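Liveslow to Switch Off Overnight Lighting at 30 Stores

Sunday, November 17, 2024

Liveslow, the home goods retailer, will turn off display and sign lighting after closing time at 30 of its stores starting in February. The change follows a trial at the company's Rajan Street and Prillura Park locations, where window displays, roof signs and most aisle lights went dark each night once staff had left.

The 2 trial stores used 116 fewer kilowatt-hours per night between them than in the same period a year earlier. Emergency exit lights, parking lot lights and alarm systems stayed on throughout and will not be affected at any store.

"We were lighting up shelves for empty parking lots," said Hauwa Chukwu, director of store operations at Liveslow. "Customers did not complain. A few neighbors wrote in to thank us, mostly people whose bedroom windows face the sign."

Electrical work is being handled by Skavora, which will replace 479 manual switches with timers. Store managers will be able to override the timers for inventory nights and early deliveries. Work will be done before opening hours, and no store will close for it.

Stores near residential streets come first. Locations inside shopping malls are not part of the program, as their hallway lighting is controlled by the mall owner. Liveslow is in talks with several landlords and expects to say more once leases have been reviewed.
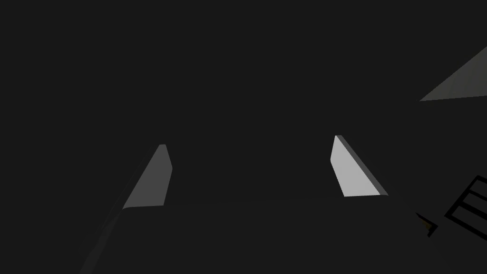

Cleaning and stocking crews will keep working at night under reduced lighting, with full light available in any aisle they are using. Skavora has set the lamps left on over work areas so that people can see the faces of what they are handling. Crew leads tested three lamp heights before settling on the lowest.

"Glare was the bigger problem in the first week," said Nuwan Bandara, project manager at Skavora. "We lowered the fixtures and changed the covers."

Store hours remain the same. A list of participating locations will be posted at each store's customer service desk.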